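by Faith Ondieki and Jeptoo Odera

WHAT WE SET OUT TO CHECK

Our group was given the Gimico guide to sorting small mixed items, which claims that a bin with a divider keeps things tidy "by itself." We doubted that from the first page. A divider makes two spaces. It doesn't tell anyone what goes where.

Mwanahawa Rugemalira wrote the item list in April and we ran 37 rounds of 15 minutes each. Blocks, foil and containers all counted as items. Rehema Were wanted foil treated as trash and left off the list, but we kept it in, and I still think that was right.

WHAT WE FOUND

Very little that supports the guide. People filled the section nearest to them and forgot the other one. The guide's own scoring sheet gives full marks for a bin where "all items are contained," so a jumble on one side scores the same as a proper sort — a strange way to measure tidiness.

Containers inside the bin were no better. A block resting in the mouth of one, as in the picture at the end, was the hardest case to score. Is it put away? Two of us said yes and two said no, and the guide has no answer.

Foil was a problem for the scoring too. It has no fixed shape, so "facing the same way" means nothing for it. We dropped that column after 20 rounds. 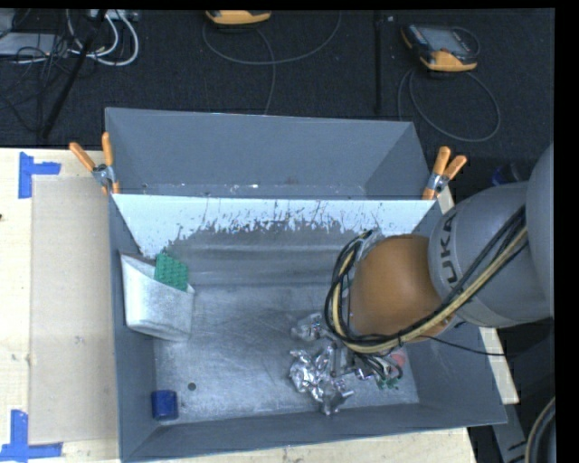

We would not recommend the scoring sheet to next year's group without a separate line for items left half in and half out.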